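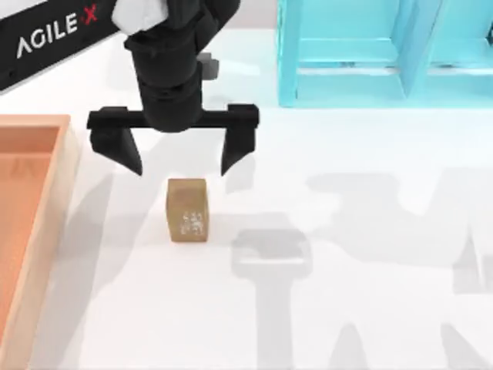

The gripper and the little brown block.

September 20, 2023
Posted by the author

I've now read four previews of the Pimelitz card and every one of them says the weight cut won't matter. I don't believe it. I've trained at a small grappling gym for years, never at any level worth mentioning, and I've seen what people look like the evening before they step on a scale. They look ill. Then they drink two bottles of something salty, eat rice until they can't move, and we all agree to call them 70 kilos.

The main event is a catchweight, or it is this week. It was announced at 70, then the promoter put out a short post saying both camps had "agreed to some flexibility", with no figure given. Flexibility for whom? If one side is struggling, say so. People have paid for tickets, and a fair few of them will have put money on it as well.

What bothers me more is the Balimance business. If you haven't come across it, it's a drinks powder that's been on the shorts of half the card since spring, and it claims to put back what you lose in a cut "faster than water alone". Faster measured how? I went through the website and found a graph with no numbers up the side and a link to a study that took me back to the shop page. I bought a tub anyway (my own fault) and used it for 2 weeks. It tasted of lime and chalk. I was as tired on the Thai pads as I've ever been.

I'm told by people at the gym that Drellora is better. I was told that about the last one too.

As for the fights, I'll watch, obviously. The Maglaya team have 2 fighters on the undercard and both are worth turning up early for. They wrestle properly, they don't stand about waiting for a highlight, and neither of them has been given an easy night yet. The bantamweight in particular has a lovely habit of getting up off the bottom by building to one elbow first and then taking his time. Coaches shout at you to do that for years and you still panic and roll the wrong way.

I'm less sold on the headliner. The talk is all about his finishing rate, but go back and look at who he finished. One of them took the fight at short notice and another was nearly 40 and hadn't competed in ages. A good record, fine. I'd like to see him in the third round with somebody leaning on him before I start using the word "elite".

They've already pencilled in a title fight for October, which tells you what the promoter thinks is going to happen. I'd have waited for the result. My guess is a dull decision, and a lot of talk afterwards about the scales.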